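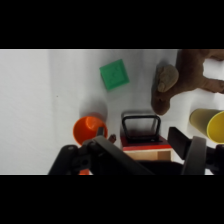
Second-hand toys, and why I can't stop buying them

Saturday, September 21, 2024

Ten to eight, the church hall car park at Bamirthorpe, drizzle. Doors open at half past. There is already a queue. Two pushchairs, a man with a wheelbarrow (a wheelbarrow!), and a woman at the front with a flask and a folding stool who has clearly done this before.

Toy sale. Twice a year, July and now. Pay a pound on the door, bring your own bags, no holding things for friends.

I came for a coat. My daughter needs a coat. I'll say now that I did not come home with a coat.

What I wanted to write about, when I pitched this, was money. Toys cost a lot and are played with for a fortnight. You know that, I know that, the cupboard under my stairs knows it. But the money bit is quickly told. A marble run, complete as far as I could see, three pounds. A farm with most of its fence, two pounds. A doll's cot, 50p, and the seller threw in the blanket. Done. Nobody needs a feature for that.

The other part is harder to get down. It's what old toys are like to handle.

Pick up a brick that three children have had before yours. The corners have gone soft. The paint's worn through where thumbs go. It sits in the hand differently from a new one and I can't prove that, but ask anyone in that hall. I did ask. Most of them looked at me a bit oddly and then said yes.

Irén Bíró has a table by the radiator. She has had it for 16 years, same spot, and she only sells wood. No plastic, no batteries, nothing that talks. "It talks, I put it back in the car," she says. She buys odd lots, whole boxes from house clearances, then sits at her kitchen table in the evenings sorting out what belongs to what. Half-sets mostly. A shape sorter without its shapes. Shapes without a sorter. She marries them up.

"People throw away the box because one piece is gone. One piece! You can live without the triangle."

Her best seller is a mixed bag of loose blocks, tied with string, £2. She won't let you look through it first. I tried. She moved the bag.

I asked her about names. Are there makers worth looking out for? She shrugged, then talked for a quarter of an hour. Ehlers, if you can get them, the old railway pieces with the dark varnish, heavy, don't wobble. Kirnuvach for animals, though the ears go. Grellance did a set of nesting houses which she's seen twice and sold once. The other set she kept. It's on her windowsill and no, she said, before I'd opened my mouth, it isn't for sale.
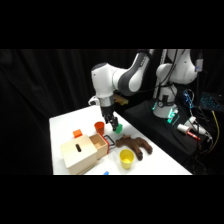 Blocks, a cup and a box with a slot: plenty to be going on with at any age.

What to look for, then. Quickly, as the tea was being cleared away while I wrote this down.

Smell it. Damp doesn't come out, whatever they tell you. Run a finger round the edges for splinters and give it a pull at the joints. Anything with a wheel, roll it along the table. If it's going to a baby, be fussy about size, and be wary of really old paint. Irén sells those pieces for shelves only and writes it on the label in capitals. Magnets, leave them alone unless you know exactly what you've got. Puzzles, count the pieces or don't mind. I don't mind. We have a map of Europe with no Portugal and it has led to some good conversations.

Cleaning. Warm water, a drop of washing up liquid, a cloth wrung nearly dry. Don't soak wood, it swells and then it splits and then you're sorry. Dry it standing up, away from the boiler. A bit of beeswax if it looks thirsty. Plastic is easier, sink, brush, finished. Soft toys go in a pillowcase in the machine and take thier chances.

And then, the clutter. I know. My sister brings it up every time she visits. Her rule is one in, one out, and her living room has a floor you can see. Ours works more like a tide. Things come in from Bamirthorpe in September and go back to Bamirthorpe in July, often to the same table. I have bought the same wooden duck twice. I recognised the chewed beak the second time, at home, unpacking.

There's a fair argument against all this. A friend who runs a nursery says most children have far too much, new or old, and a cheap heap is still a heap. She puts out a handful of things in the morning and shuts the rest away. The children play longer. I've tried it. It works for about as long as I remember to do it, so, four days.

By eleven the hall had thinned out. Money raised goes to the roof, which has been needing it since before I moved here. They were hoping for £400, and the woman with the cash tin said they'd got past that before the second pot of tea. The wheelbarrow man went by with a toy kitchen in it, upside down, very pleased. His grandson walked behind carrying the kettle.

I got two bags of blocks from Irén, one marble run, a jigsaw of a lighthouse (untested) and a cake. The blocks were tipped out on the carpet before I'd got my shoes off. Several sorts, all mixed up, not one of them the same size as its neighbor. A tower went up. It leaned quite badly. Then there was a bridge, then a shop, and then the shop was shut and I was told to come back tomorrow.

Still no coat. The school's having a uniform swap next week and I'll try there, if it stays dry.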